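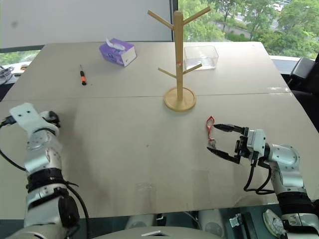
Search this site
Enter keyword
Go

Nomville Reading Rooms to reopen in June after a year of repairs

January 24, 2018

The Nomville Reading Rooms will open their doors again in June, and we could hardly be more pleased to say so! The building on Harkora Street has been shut for repairs to the roof and the upstairs floors, and the last big part of the job, putting back the old gallery, is now well under way.

The Reading Rooms first opened in 1934 as a place where people coming off shift could sit down with a newspaper in the warm. Plenty of local families have a story about them. Some learned to read there, some met their husbands and wives there, and at least one long-running chess match was still unfinished when the scaffolding went up (both players have promised to come back to it).

When the doors open, visitors will find 13 new study desks on the first floor, a proper children's corner with low shelves, and a lift that reaches every level for the first time. The front hall keeps its green tiles and its clock. The tea counter is back too, run by the Bukhari bakery from across the road, who will be bringing over their cardamom buns every morning.

The local history shelves have grown a great deal during the closure. We asked people to look in their lofts and cupboards, and they did, bringing in school magazines, bus timetables, ration books, wedding programmes and a wonderful run of parish newsletters with the crossword filled in. The collection now holds 1402 items, all of them listed in a new card index and on the Reading Rooms website. Anybody can ask to see them, and there is no charge.

Shahab Jalali, head librarian at the Reading Rooms, said: "I've missed the noise most of all. People think a library is silent, but ours never was. There was always a kettle on, someone asking after a book with a blue cover, children going up and down the stairs. I can't wait to have all that back. The new desks are lovely and the light upstairs is better than I remember it, now that the skylights have been cleaned and reglazed."

The repairs have been carried out by Dirent, the building firm, who found the original gallery railings stacked behind a false wall in the cellar. They have been stripped, repainted in their old dark red and are going back up this spring. A short length that could not be mended will go on show in the front hall, together with the first visitors' book.

Opening day will begin with a reading for under-sevens in the children's corner, followed by music in the hall and tours of the gallery in the afternoon. There are 200 tour places, free of charge, and they need to be booked ahead by telephone or at the temporary library van in the market car park. The van will carry on with its usual rounds until the week of the opening, and books borrowed from it can be returned to either place.

Readers whose tickets ran out during the closure do not need to apply again. Old tickets will be renewed at the front desk on a first visit, and new readers can join on the spot with something showing their name and address.

Contact: Nomville Reading Rooms press desk, Harkora Street, Nomville | © 2018 Nomville Reading Rooms | Back to top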